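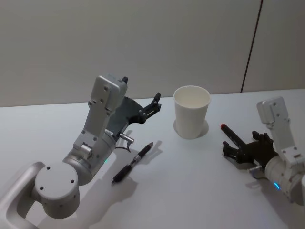 작업대 위의 종이컵과 펜, 빨간 팁의 검은 마커를 쥔 오른쪽 팔

로봇 동아리 작업대 정리 요령, 집 공방에서도 써 보세요

안녕하세요, 파홈(Pamholm) 동아리방에서 학생들과 책상 정리 과제를 함께하고 있는 강지훈입니다. 이번 학기 과제는 흩어진 필기구를 로봇 팔 2대로 종이컵에 꽂는 것인데요, 9월부터 하다 보니 로봇 이야기보다 작업대 살림 이야기가 더 많이 쌓였습니다. 부엌 식탁이나 베란다 공방에서 뭔가 만드시는 분들께도 쓸모가 있을 것 같아 조금 길게 적어 봅니다.

흰 상판 관리하기
흰 상판은 검은 펜이 눈에 잘 띄어서 참 좋은데, 유성 마커가 한 번 그어지면 속이 상하지요. 저희는 마른 천에 소독용 에탄올을 조금 묻혀 자국 바깥에서 안쪽으로 살살 닦습니다. 상판 재질에 따라 광이 죽기도 하니까 꼭 구석에 먼저 시험해 보세요! 매직 스펀지는 저희 학생 하나가 신나게 문지르다가 그 부분만 뿌옇게 만든 뒤로는 잘 안 씁니다.

종이컵 연필꽂이
가볍고 싸고, 찌그러져도 마음이 안 아픕니다(30개 한 줄이면 한 학기가 갑니다). 다만 빈 컵은 펜 끝이 테두리에 닿기만 해도 넘어가거든요. 바닥에 동전 몇 개를 깔거나 컵을 2개 겹치면 한결 낫습니다. 그래도 넘어지면 재사용 점착제를 콩알만큼 떼어 밑면에 붙여 주세요.

마커는 뚜껑부터
연습용 마커는 뚜껑을 '딸깍' 소리가 날 때까지 닫아 둡니다. 로봇이든 네 살 조카든 어디로 그을지 모르기는 마찬가지라서요. 굵은 마커와 가는 펜을 번갈아 쓰신다면 집는 힘도 그때그때 다시 맞추셔야 합니다. 저희 팀은 굵기별 값을 종이에 적어 벽에 붙여 놓았어요.

자리 표시
펜과 컵을 놓는 자리는 마스킹 테이프로 작게 표시해 둡니다. 연습을 127번째 하던 날 누가 상판을 닦으면서 표시까지 싹 떼어 버려서, 그날 저녁은 자로 재는 일로 다 갔습니다. 그 뒤로는 상판 옆면에도 눈금을 그어 둡니다. 테이프를 오래 붙여 두면 끈끈이가 남는데, 식용유를 살짝 발라 10분쯤 두었다가 주방 세제로 닦으면 잘 지워집니다.

전선과 그림자
팔이 움직이는 쪽 전선은 너무 팽팽하게 묶지 마시고 여유를 조금 남겨 주세요. 벨크로 끈은 시장에서 4,000원이면 넉넉히 삽니다. 조명은 한쪽에서만 세게 비추면 그림자가 진해져서 카메라가 펜과 헷갈릴 때가 있어요. 스탠드를 벽 쪽으로 돌려 반사광을 쓰면 한결 부드러워지고, 바느질이나 납땜하실 때 눈도 편합니다.

다음에는 서랍 속 나사 분류하는 법을 올리겠습니다. 마커 자국 지우는 더 좋은 방법을 아시는 분은 댓글로 꼭 알려 주세요!

2025년 10월 16일, 강지훈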